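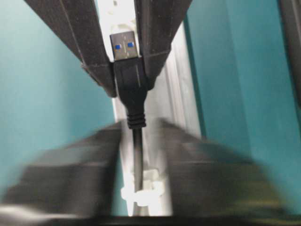
4.2 Why people keep old cables

I went into this study thinking drawers full of cables were a storage problem, and I came out thinking they're a memory problem. We asked 100 households to open whichever drawer they call the junk drawer (everybody has one, and everybody apologized for it!) and talk us through what was inside. Cables came up more than anything else, well ahead of batteries and takeout menus. People could rarely tell me what a given cable was for, but they were oddly good at reading the ends. The blue inside a USB plug, like the pair of little bright squares showing through the metal shell in Figure 3, was the detail they brought up most. Several folks told me "blue means fast" and then admitted they had no idea what the cable went to.

Figure 3. A USB Type-A plug with blue showing through the shell.

So why keep it? The answer I heard over and over was some version of "the day I toss it is the day I need it." I pushed on that a bit. Only 13 households could remember a time when a saved cable had come in handy, and 6 of those were talking about the same kind of thing, an old printer that got moved to a new room. Everyone else was saving for a day that hadn't shown up yet. I don't say that to be mean – my own drawer is worse than most of the ones we saw.

We also tried labels. Half the households got a pack of Furnidex tags in July and were asked to write down what each cable belonged to, leaving the tag blank if they didn't know. I expected the blank ones to go straight in the trash. They didn't! People moved them to a second drawer, or a shoebox, and a few bought a Brado bin just to hold the mystery pile. One woman told us the blank tag made her feel worse about throwing the cable out, like she was giving up on it. I hadn't planned for guilt and we had no question on the form that covered it, so those comments are coded under "other" in Table 2. I come back to them in Section 5, along with the phone chargers, which I left out of the counts here.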